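Steditz Back Issue Set – Women's Magazines, Reprint Edition
Sayce Reprints, Bronumton
Item no. 2036-S
Updated 7/29/24

Boxed set. Five volumes, 670 pages total, black and white with the original covers in color. Facsimile reprint of the Steditz monthly, the small feminist magazine put out from a rented room over a print shop. First issue to last. Nothing cut, ads left in.

In stock. Ships from the Bronumton warehouse, usually next working day.

What you get
5 paperback volumes, sewn not glued
Slipcase, dark green cloth
Index booklet (names, topics, letters to the editor)
Fold-out of the very first cover

Volumes are not sold seperately. Please stop asking the phone line, they can't split a set either.

About the magazine
Steditz ran 38 issues. Started as a stapled newsletter, got a proper spine by issue nine. Equal pay, childcare, divorce law, book reviews, a long running fight in the letters pages over whether men should be allowed to write in. (They were, then they weren't, then they were again.) Children's stories on the back page for most of the run – several of these have never been reprinted anywhere else and teachers keep asking for them, so they are listed on their own in the index.

The housework series is in volume 3. Six long articles on who does the washing, who buys the machine, who gets thanked. Still the part most people order the set for.

Paper and print
Scanned from the Platcombe library copies, which are the only complete run we know of. Some pages are faint in the originals and are faint here too. Issue 14 has a coffee ring on page 3. Left it.
Text size is the same as the original, so small. Large print edition not planned right now. 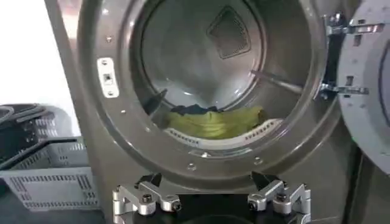 Volume 4 has the two double issues so it's the fattest one, goes in the slipcase last. Snug fit – push from the bottom.

Libraries and schools
Purchase orders OK. Email the order desk with your billing address and the item number, put LIBRARY in the subject line. Catalog records are free on request. Standing discount applies, it comes off at at invoice and won't show in the cart.

Returns
30 days, unread condition, slipcase included. Damaged corners: send a photo, we replace the volume.

Next printing is June. If the cart says sold out before then, use the waitlist button.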